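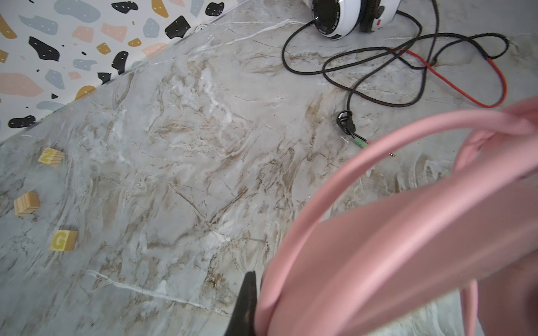 March, 4.40 pm. Bench surfaces, cont.

Second go at the marble counter with the terrazzo panel behind. Kai-wen wants it signed off as the display bench for the Merkley job. I'm not convinced.

The Akinwood rep told Snædís the sealer is good for 3,000 wipes. Wipes with what? By whom? No test sheet came with it. I asked for one and got a brochure.

The long white line, lower left as you stand at the bench. Valdemar says natural fissure, filled at the yard. Could be. My fingernail doesn't catch on it, but I wouldn't lean a vise on that end until we've had a straightedge and dye on it. The brown swirls through the middle will hide a coffee ring nicely, so I don't trust "no staining" as a result from that area. Test on the grey.

Colour: Grímur thinks the mustard and pink chips in the panel fight with the tan veining. I thought so too, then had lunch beside it and stopped noticing. Not evidence either way.

Cables. White headphones plus the black braided lead and the thin red one, all in a heap. The claim is that braided sleeving doesn't mark polished stone. Maybe not in a showroom. Want to drag it 60 strokes over a taped square, same with the red, and look under the raking lamp. Until then hang them up, please. A hook costs less than a repolish.

To do: dye, straightedge, tape, hook. Ask Akinwood again for the sheet. Merkley can wait.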